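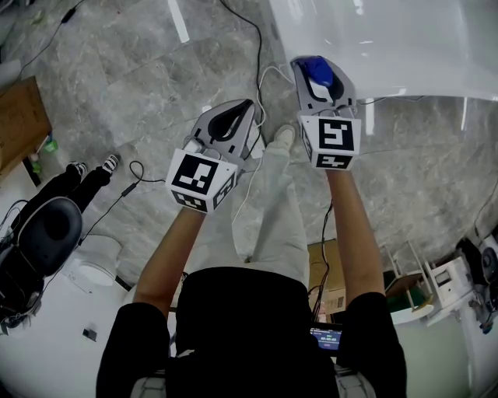

3.2 Small things that live on the desk

We had expected, when we began the household visits in Kestthorpe, that the kitchen would give us most of our material, and in sheer numbers it did. But it was the desk, or whatever served as one, that people most wanted to talk about, and we found ourselves staying rather longer over it than our plan allowed. Of the 3,590 objects in the full inventory, 618 were recorded on or beside a surface used for work or study, and it is this smaller group that we turn to now.

A computer mouse is a good one to start with. It is light, it fits in one hand, and it has a place that its owner knows without looking - yet it is forever being moved. It goes aside for a plate, for a child's homework, for the ironing, and then it has to come back again. Our households in Midilville spoke of this kind of shifting as hardly worth mentioning, and then mentioned it at great length, which we were very glad of.

Figure 2 sets out the 200 moves we followed most closely, grouped by where the object was put down. We have kept the categories broad (back in its own place, on the nearest clear surface, in a drawer or bag, on the floor) and we did not try to judge whether a place was tidy or untidy, as the people we visited disagreed quite cheerfully about that among themselves.

Figure 2. Resting places of small desk objects after a move, both towns combined.

Cables deserve a word of their own. A thing with a lead cannot simply be picked up and carried off; the lead comes too, or it catches on a chair leg, or it has to be gathered into the other hand first. We had begun by recording leads as part of the object they belonged to, and changed our minds in June, after which each was given its own line in the inventory. The earlier sheets were then gone through again and brought into step.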